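Cemavholm Fan Archive – Frequently Asked Questions

What is this site?
A fan-run archive for the animated series Cemavholm. We collect episode summaries, interviews and translated press notes.

How many episodes are there?
Two seasons so far, 60 episodes in all. Each runs 10 minutes.

Is Barkell the same character as the narrator?
The show has never said so. Both have the same voice actor in the English dub, and that is all we can confirm.

Can I send in screenshots?
Yes. Please keep it to 200 per upload and name the episode – we can't sort them otherwise.

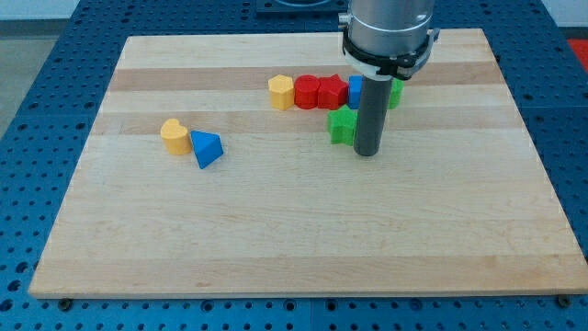
Screenshots from the Nogueira shorts go in their own gallery.

Why was my wiki edit removed?
Most likely it had no source. Add a link and post it again.

When will season three air?
No date has been announced as of December 2021.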